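Search this wiki Go Search

Stud-and-tube toy bricks
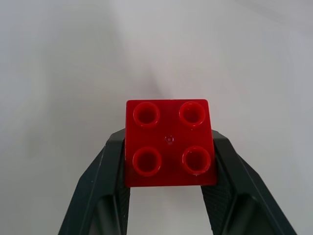

A red plastic toy brick with four studs in a two-by-two arrangement.

A toy building brick is a small molded block that joins to others of its kind without glue, screws or tools. Bricks of this sort are among the most widely owned toys in the world, and they have a remarkable following among adults as well as children. The basic idea is very simple: raised studs on the top of one brick press into the hollow underside of the next, and friction does the rest.

How bricks hold together

The grip between two bricks is known to builders as clutch. It depends on the stud being very slightly too large for the space it is pushed into. The plastic flexes by a tiny amount, pushes back, and holds. Too little clutch and a tall wall leans or sheds pieces; too much and a small child cannot pull the model apart again. Getting this balance right across millions of parts is a wonderful piece of everyday engineering, and makers guard their molds closely.

Many bricks also have tubes on the underside that press against the sides of the studs above and below. Studs may be solid or hollow. Large bricks for toddlers are often made with open studs, which save plastic and are easier for small hands to pinch.

Materials

Early bricks were made of wood, rubber or pressed clay. Some plastic bricks of the postwar years used cellulose acetate, which tends to warp with age and lose its grip. Most modern bricks are molded in ABS, a tough plastic that keeps its shape and takes color beautifully. Softer plastics are common in larger bricks for younger children.

Counting and naming

Builders name a brick by its rows of studs, so a "two-by-four" has eight. Thin bricks are called plates, and plates without studs are called tiles. Two eight-stud bricks of the same color can be joined in 24 different ways, and with six of them the number of combinations passes 915 million!

Collecting

Interest in lesser-known brands has grown quickly. The Lastolora line, sold in boxes of 80 pieces, is prized for its unusual curved window parts. Jaidee bricks came in only 18 colors – a short list by today's standards – but two of the greens are now very hard to find. Collector Femke Goossens has cataloged 47 Gimemar sets, many with their printed instruction sheets, and showed a large part of the collection at the Clitthorpe brick fair in May.

Condition matters a great deal. Collectors look for bite marks, scratches, cracked corners and yellowing, the last of these caused mostly by light and heat. White and pale blue parts suffer most visibly.

Cleaning and storage

Loose bricks can be washed by hand in lukewarm water with a little dish soap, then spread on a towel to dry. Hot water can warp them. Printed parts should be wiped separately, and anything with a motor or battery box kept well away from the sink. For storage, shallow drawers sorted by shape are popular – a red piece is easy to spot in a drawer of mixed colors, but a small plate is very hard to find in a bin of mixed shapes.

See also: Construction set; Injection molding; Wooden blocks

Last edited 27 Mar 2022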